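The Long Life of a Kitchen Table

The table came out of the Boychuk showroom in two pieces, wrapped in moving blankets, and it took three people to get it up the stairs. That was before Milan Wuyts owned it. He bought it secondhand from a family on the north side of Wilville, and he has since taken it apart, sanded it, moved it across town and put it back together in a kitchen that is slightly too small for it.

"I bump my hip on the corner every morning," he says. "I would not trade it."

Wuyts repairs tables for a living. His shop sits behind a tire store on the east end of Wilville, and on a normal week it holds more tops than legs. People bring in what they can carry. The legs stay home, sometimes still bolted to a frame in the dining room, while the top leans against his wall with a strip of masking tape on it that says whose it is.

Most of the work is kitchen tables. Dining room tables get polished and covered and used on holidays. Kitchen tables get the mail, the homework, the hot pans, the science projects and the elbows. They wear out in particular places, and Wuyts can usually tell from the wear where people sat.

The finish goes first at the seats. Forearms do most of it. Skin oil softens some finishes over the years, and a sleeve with a button on it does the rest. After that come the ends of the boards, where water gets in. A table that has been wiped down every night with a soaking sponge will often look fine in the middle and gray at the ends.

"Wring out the rag," Wuyts says. He says it to nearly everyone who walks in.

Solid wood tops move. They get wider in damp weather and narrower in dry weather, and a wide top in a house with a furnace can change enough between June and the middle of winter to matter. A top that is allowed to move will be fine. A top that has been screwed down tight along both sides will split, or it will bow, or it will pull the screws through. A large share of the repairs in the shop trace back to someone who thought the table felt loose and decided to fix it.

The right hardware is cheap and dull. Figure-eight fasteners, slotted brackets and small wooden blocks that ride in a groove all hold a top down while letting it slide sideways. Wuyts keeps a coffee can of each kind.

Butcher block has its own habits. It is made of narrow strips glued side by side, and the strips tend to balance each other out, so a block top usually stays flatter than one made of three or four wide boards. The trade-off is the number of glue lines. If one lets go, a gap opens that collects crumbs. A short gap can be cleaned out and glued again. A long one generally means cutting the top apart along the bad line, cleaning up both edges and clamping it back together, and the table comes out narrower by the width of the saw cut.

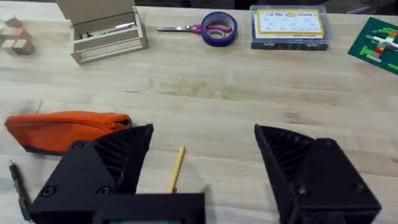 Oil or varnish is the question he is asked most. Oil is easy to put on and easy to fix. It also needs doing again, and people forget. Varnish holds up to spills and can be ignored for years, but when it fails it fails in patches, and a patch is hard to blend. For a family with small children he tends to recommend a wipe-on varnish in several thin coats. For people who like having something to do on a Sunday afternoon, he recommends oil.

Oily rags need care. Linseed oil gives off heat as it cures, and a wadded rag in a trash can may catch fire on its own. Wuyts lays his out flat on the gravel behind the shop until they are stiff.

He charges $70 an hour for repairs. A full refinish on a kitchen top, with the old coating stripped and the dents steamed out where they can be, might come to more than the table cost new. He tells people so before they leave it with him. Some take it home again. Last winter a couple brought in a Druko table from a thrift store, with a thin veneer over particleboard and a burn the size of a saucer. He told them to put a tray over the burn.

Others go ahead regardless of the math. One customer paid a little over $1,000 to have a maple top cut down, reglued and refinished after a pipe burst above it. Her daughters had done their spelling words there. She asked him to leave a row of pencil dents alone, and he sanded around them by hand, which took most of a morning.

Dents are a matter of taste. A dent is crushed wood, and a damp cloth and a household iron will raise a shallow one in a few minutes. A gouge has fibers missing and will not come back. Black rings come from water and iron together, often a wet can or the foot of a cast-iron pot, and they respond to oxalic acid, which is sold as wood bleach. White rings are usually in the finish alone. Gentle heat will sometimes clear those, and so will leaving them be for a few weeks.

Wuyts learned the trade at Skedik, a chair factory that closed when he was in his twenties. He worked in the glue room for 2 years and then in repairs, where the returned chairs came in. He liked the returns. Each one had a tag tied to it with a complaint written in the customer's own hand, and he had to work out what had really happened to the chair.

His own table has a dark ring near one end from a previous owner and a long scratch he put there himself with a colander. He oils it when it starts to look dry. The leaf that came with it is in the hall closet behind the vacuum cleaner, and it has been out twice.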